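Trucos para probar pinzas con bolsas de plástico

Las bolsas finas son el mejor banco de pruebas barato que conozco. Se arrugan, se pegan, se doblan donde no toca... ¡y enseñan más de una pinza en una tarde que un cubo de madera en un mes! Llevo desde noviembre comparando dos modelos, la Odia y la Dewulf, y voy apuntando lo que me funciona en el taller.

Empieza con poca fuerza. Yo arranco en 200 en la escala del controlador Wurville y rara vez paso de 300, porque a partir de ahí el plástico se marca y la siguiente prueba ya no vale.

Alisa la bolsa con la mano entre intentos, o cámbiala. Las asas son lo más agradecido para agarrar; el fondo, lo más traicionero.

Usa fruta de juguete. Pesa poco, no mancha y tiene formas muy distintas – un plátano y un racimo de uvas piden entradas completamente diferentes, y ahí es donde se nota una buena punta.

Con dos brazos, decide antes cuál sujeta y cuál trabaja. Deja holgura en los cables y mueve cada codo hasta el final de su recorrido antes de lanzar nada.

La cámara de muñeca, siempre que puedas. Dentro de una bolsa, la vista general sirve de poco, y la diferencia al ajustar la altura de los dedos es enorme. Limpia la lente cada mañana con un paño seco.

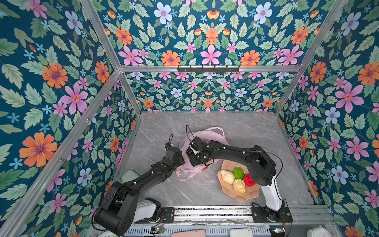

Bolsa y fruta de juguete, en las dos vistas.

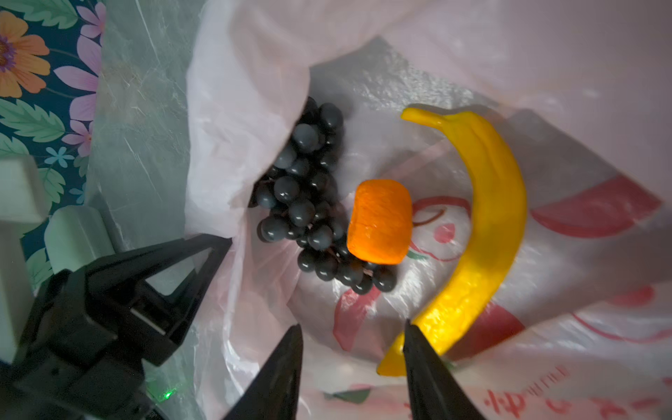 Giresport comenta que en su taller les fue mejor con puntas de silicona: con las duras, la bolsa se les escurría en cuanto había algo de peso dentro. También recomienda repetir el calibrado al cambiar de dedos, aunque parezcan idénticos, y guardar los valores de fuerza de cada juego por separado.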